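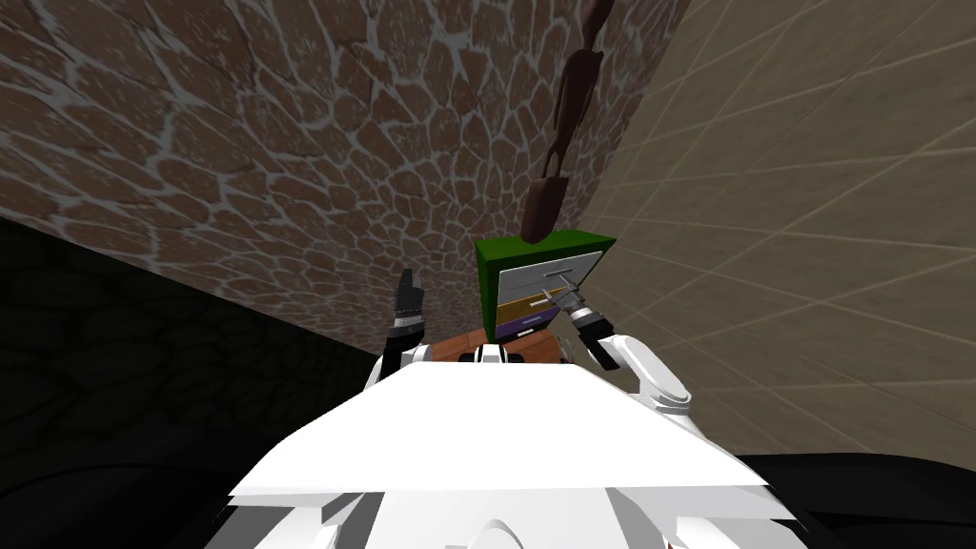

About Hinix

Reading time: 4 minutes

Hinix is a training and research company based in Lutstead. We teach robots to carry out everyday tasks by having people perform those tasks through them, either by remote control or by moving the arms by hand. Our clients are manufacturers, hospital suppliers and university laboratories that need robots to work in rooms and with objects that were made for people.

Our history

The company was formed when two groups that had shared a building for several years agreed to combine their work. The first, Gruber, repaired and calibrated robot arms for packaging plants in the region. The second, the Minda Workshop, prepared simulated rooms and furniture for use in operator training. Gruber brought a service department and a long list of industrial customers. Minda brought its library of virtual interiors, which remains in daily use and still carries the Minda name.

Our first contract called for 100 recorded demonstrations of a single task, the sorting of small parts into trays. The work took longer than planned. Much of what we learned in those months, particularly on the subject of operator rest and the labeling of failed attempts, became the basis of the procedures we follow today.

What we do

An operator at Hinix wears a headset and holds a controller in each hand. The robot's arms follow the movement of the operator's arms, and its grippers open and close on command. Each attempt is recorded from start to finish, together with the position of every joint. Clients use these recordings to train their own control software.

Most new tasks begin in simulation. A drawer unit is among the first pieces of furniture that a trainee meets in the Minda library. The version now in service has a green top and three drawers, and it stands on a wooden tabletop within reach of a two-armed robot. The trainee is asked to bring one gripper to the small silver handle of the top drawer while keeping the other open and clear of the unit. The exercise appears simple. In practice, it requires the operator to judge depth, to approach the handle at a suitable angle and to remain aware of the arm that is not in use.

The walls, surfaces and lighting of the simulated rooms are changed often. A robot that has been shown a task only against a plain background may perform poorly when the background is different, and our clients' buildings vary a great deal. Stone-patterned walls, square tile and areas of deep shadow all have their place in the library.

When a task has been demonstrated well in simulation, it is moved to the floor of our Lutstead facility and repeated on physical equipment. Some tasks are also taught by hand guiding, in which the operator takes hold of the arm and moves it directly. We recommend this method for slow work involving contact, such as seating a connector or wiping a curved surface. Remote control is generally the better choice where both arms must move together.

Our operators

Operators join Hinix from many occupations, including dental assistance, crane operation, tailoring and music teaching. No engineering degree is required. Every new operator completes a paid course of 50 hours before recording for a client, and the course ends with a practical review conducted by a senior operator from another team.

Sessions are limited to 2 hours, followed by a break away from the equipment. Operators may stop a session at any time without giving a reason. They are also asked to keep their unsuccessful attempts. A missed handle or a dropped object is labeled and stored with the rest of the session, and the client decides whether to use it.

Quality and records

Each recording is reviewed by a person who did not take part in the session. The reviewer checks that the task was completed as written, that the labels are correct and that no joint passed its permitted range. Recordings made for one client are never supplied to another. Exercises in the Minda library belong to Hinix and may be licensed separately — terms are available on request.

Visits and partnerships

The Lutstead facility receives visitors from schools, colleges and prospective client organizations by appointment. Visitors may observe a session and, when a training station is free, try the drawer exercise under supervision. Group visits for the fall term are scheduled in August, and early application is advised. Requests concerning arm repair and calibration should be addressed to the Gruber service department, which continues to accept work from outside customers.

Contact Hinix, Lutstead | Careers | Copyright Hinix. All rights reserved. | Back to top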